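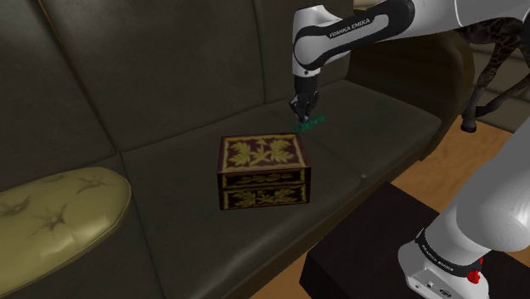
仿真里撞坏了又不用赔，按一下重置就回来了，你们定那么多规矩图什么？上一场讲完，台下第一个问题就是这个，问得我当场卡了一下。所以这回我干脆拿它开头，先把它答了，后面再慢慢讲条目。

（先别翻页，等大家坐定。）

我的回答是这样：仿真里撞坏了是不用赔，可是拿着仿真的数去跟别人说“我们的策略行”，说错了是要赔的，赔的是后面接手的人的时间。我们组前年就赔过一回。那时候Fikomley刚搭起来，Fikomley就是我们内部那套桌面和家居操作的仿真任务集，各写各的场景，各跑各的评测，成功率一个比一个好看。等到要把几份结果放进同一张表，麻烦来了：有人把“夹爪碰到盒子”算成功，有人要抬起来才算，还有人抬起来掉下去也算，因为他的判定只看过程里有没有某一帧达到高度。三个数摆在一起，谁也比不了谁。我那天晚上在会议室里对着表发呆，外卖都凉透了。

后来才有了Plituneck，也就是今天要讲的这份东西。名字别问我，问就是投票投出来的，我投的还不是这个。它是一份规范，很短，打印出来两张纸正反面，管三件事：场景怎么写，评测怎么跑，结果怎么报。我今天挑里面吵得最凶的几条讲，没吵过的大家自己看文档就行。

（翻页：第一条，成功判定。）

成功判定要在跑之前写死，写成文字，也写成代码，两份要对得上。文字那份给人看，要求没参与过这个任务的同事读一遍就能判断一段回放算不算成功。我们一开始觉得这要求太啰嗦了，代码都在那儿了还写什么文字？结果真去对，对出来一堆毛病。比如“盒子放回沙发座垫上”，代码里只检查了高度，盒子卡在扶手和座垫中间的缝里，高度也差不多，照样算它过。座垫这种软东西尤其麻烦，仿真里多半还是拿硬的碰撞体在代替，看着软，碰上去一点不软，判定里写的“放稳”到底是什么意思，你得说清楚：速度低于多少，持续多久，夹爪有没有离开。

这里插一句，做客厅类场景的同学请特别留心。桌面任务大家都熟，平的，硬的，随便放。一挪到沙发上，靠背、扶手全是障碍，机械臂从上面伸下来，肘部往哪边拐都要想。我们有一条补充规定：凡是目标放在沙发、床、椅子这一类家具上的任务，报告里必须附一个碰撞统计，把臂身碰家具和夹爪碰家具分开记。夹爪蹭一下座垫，很多任务里是允许的；肘部顶着靠背硬往下压，在真机上那就是急停。仿真里它一声不吭，所以得靠你把它写出来。

（翻页：第二条，标记物。这一页讲慢点。）

可视化标记！这条我个人怨念最深。大家回想一下开场那张，夹爪正下方，盒子后面的座垫上，有个亮绿色的半透明标记。这类东西在仿真里到处都是，有标目标的，有标抓取点的，有调试完忘了删的。规范现在要求三句话：它代表什么，它进不进策略的观测图像，它有没有碰撞体。三句写在场景说明的最前面，缺一句，评审就打回去。

为什么这么狠呢？我们吃过亏。有一个版本的策略成绩特别好，好得我都准备请全组喝奶茶了，有个同事随手把标记关掉再跑了一遍，成绩塌了。它学会的是去找那个颜色，别的都没怎么学。这事怪谁呢，怪我，渲染那一层的开关是我写的，默认是开。现在默认是关，谁想开谁自己声明。奶茶我还是请了，算道歉。

（这里通常会有人笑，停一停，喝口水。）

（翻页：第三条，随机种子和回合数。）

每个任务固定跑200个回合，种子表放在仓库里，谁都不许自己挑。这个数怎么来的？老实交代，是算力和耐心之间讨价还价讨出来的。有人想跑得更多，有人连这个都嫌多，最后就停在这里了，我不会说它有什么了不起的统计学依据。要紧的是大家一样。你想多跑，欢迎，多跑的结果写在附录里，主表里还是放统一的那个数。

还有，中途崩掉的回合怎么算？物理引擎炸了，盒子飞出去，飞到天花板外面去了，这种回合你删不删？规范写得很干脆：不删，记成失败，另外单列一栏“仿真异常”。读的人要是觉得异常太多，他可以自己去判断你的场景搭得好不好。以前我们允许删，删着删着就有人把“盒子被夹爪挤飞了”也当成引擎问题删掉了。挤飞了当然是失败啊！

（翻页：第四条，场景资产。）

资产库目前收了428件物体，家具、盒子、摆件，什么都有。每件都要有一张卡片，写尺寸、质量、摩擦、碰撞体的做法，还有来源和授权。授权这栏空着的，一律不能进公开的评测，这点没有商量。

背景里的摆件也要登记，这条争了很久。反对的同事说，摆件又不参与任务，只是为了画面热闹一点。我以前也这么想。可是对看图像做决定的策略来说，背景里站着什么，它都看得见。换一个摆件，成绩就变，这样的例子我们手里有好几个。所以现在背景物体和目标物体走一样的登记流程，只是卡片可以填得简单些，质量摩擦可以先空着，哪天有人要去抓它了再补。

然后是尺寸。拜托大家，单位！统一用米。我见过一个首饰盒，导进来以后有一栋楼那么高，机械臂整个埋在盒子里头。那张截图我舍不得删，当过一阵子桌面。

（翻页：第五条，机械臂的安装。）

臂装在哪儿，装多高，底下是什么台子，要写进场景文件，不许在脚本里临时挪。这条听着像废话对吧？可是我们翻过旧的评测脚本，有人为了够得着目标，在重置函数里悄悄把底座往前推了一点。他自己都忘了。到了真机那边，同事照着场景文件摆台子，怎么摆都够不着，找了两天才找到那一行。

所以规范里加了一条很土的检查：每次评测开始时，把底座的位姿打印出来，跟场景文件比一遍，对不上就直接退出。十来行代码的事，省了我们好多架要吵。关节速度和力矩的上限也一并检查，用真机的值，别用仿真自带的默认值。默认值有时候大方得吓人，臂甩得跟鞭子一样，抓得倒是很快。

（时间够的话讲Teoh这段，不够就跳到最后一页。）

Teoh是合作方，他们做真机那一端，接我们筛过一轮的策略。去年七月开始按Plituneck交接，交接包里固定有2份东西：一份评测报告，一份回放视频，视频里成功和失败各占一半，失败的不许挑好看的。他们那边最初的反馈挺直接，说报告看得懂了，失败视频比成功视频有用得多。我听了有点受伤，毕竟成功那部分是我剪的。

他们也给我们加了一条：任何没在真机上试过的策略，第一次上机必须降速，旁边有人守着急停，仿真成绩再高也一样。这一条我们原封不动收进去了。仿真结果在规范里的地位就是“可以排队去试”，它替不了风险评估，也替不了现场的安全规程。你们单位要是有自己的安全负责人，听他的，别听我的幻灯片。

（翻页：还没定下来的。）

有几件事我们还没谈拢，讲出来也想听听大家的做法。一个是光照要不要统一。统一了好比较，可是策略会专门适应那一种光。现在是主表用固定光照，另开一张表放随机光照，我觉得两张表有点累赘，又想不出更好的。

另一个是反光和深色材质。深色皮沙发那种表面，不同的渲染设置出来差别挺大，要不要规定渲染器的版本？规定了，升级的时候旧结果要不要全部重跑？Presta内部为这个开过会，开完还是没结论，只写了一句“报告中注明版本”。先这么凑合着。

再一个是规范本身的长度。每出一回事故就想加一条，加到后来没人看。我们现在的办法是卡字数，英文版正文上限700个词，想加新的就得先砍旧的。砍哪条，每次都要吵，不过吵完那几天大家倒是把全文又读了一遍。

（最后一页只放文档目录的截图，不念。）

想拿回去用的，直接改，名字换掉都行，换个好念的更好。改的时候建议先动成功判定和标记物那两条，这两条投入最小，我们自己也是从那儿开始改的。提问的时候麻烦拿一下话筒，上次后排那个关于夹爪摩擦系数的问题我一个字都没听见，到现在还欠着人家一个回答，要是您今天也在，请再问一遍。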